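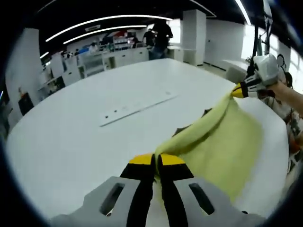

Prepping new cloth diaper inserts takes one afternoon of machine time and very little work. Natural fibers such as cotton and hemp come off the loom with oils still in them, and those oils keep water out until they are washed away. Any soft cloth that folds and drapes easily, like the yellow-green one held up by two corners, can still repel water if it has never been washed, so don't judge absorbency by feel. The steps below are the ones we send out with every Jillura order.

What you need

Your new inserts and covers
A plain powder detergent with no fabric softener in it
A washing machine with a hot cycle
A dryer or a clothesline
A tablespoon and a glass of water for testing

Step 1. Sort by fiber

Put cotton and hemp inserts in one pile and microfiber inserts in another. Covers and pocket shells go in a third. Microfiber and covers need one wash before use. Cotton and hemp need several, and the first few should be done apart from everything else so the oils don't settle on the covers.

Step 2. Wash the natural fibers

Run a hot wash with a normal dose of detergent. Dry the load, then do it again. Cotton is usually ready to wear after three rounds. Hemp takes longer and keeps improving until it has been through 8 washes – you can start using it after four or five if you change the baby a little more often.

You don't have to dry fully between every wash, but drying at least twice helps the fibers fluff up.

Step 3. Wash the covers

Close all the snaps or fasten the hook tabs to their laundry tabs. Wash warm with a small amount of detergent. Hang the covers to dry, away from direct heat. The elastic in the Gumix covers in particular will last longer on the line.

Step 4. Test an insert

Lay one dry insert flat and pour a tablespoon of water in the middle. If it soaks in within a few seconds, the insert is ready. If the water beads up or rolls toward the side, wash the whole batch again.

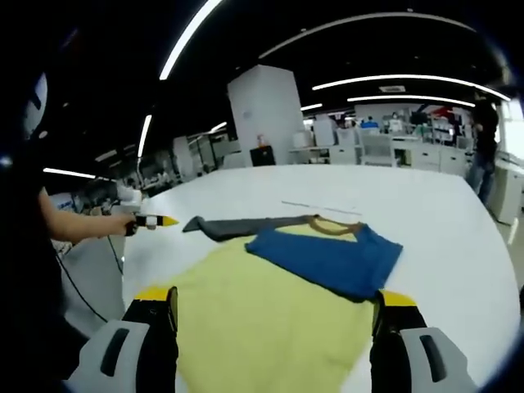 Can I boil the inserts to save time?

Plain cotton and hemp can be boiled for ten minutes and will need fewer washes afterward. Keep anything with elastic, snaps or a waterproof layer out of the pot.

Step 5. Fold and store

Inserts shrink a bit in prep, mostly in length. Wait until the last wash before you decide how to fold them. For a newborn, fold the front third down. For an older baby, lay the insert full length and add a booster at night.

Store everything dry. A drawer or an open shelf is fine.

If something goes wrong

Stiff inserts after line drying can be softened by rubbing the cloth against itself or giving it ten minutes in the dryer. Don't use dryer sheets – they leave a coating that stops absorption.

Leaks in the first week usually mean the hemp needs more washes. Check the fit at the legs too.

Guide written by Nazmiye Çetinkaya. Updated Sep 24, 2024.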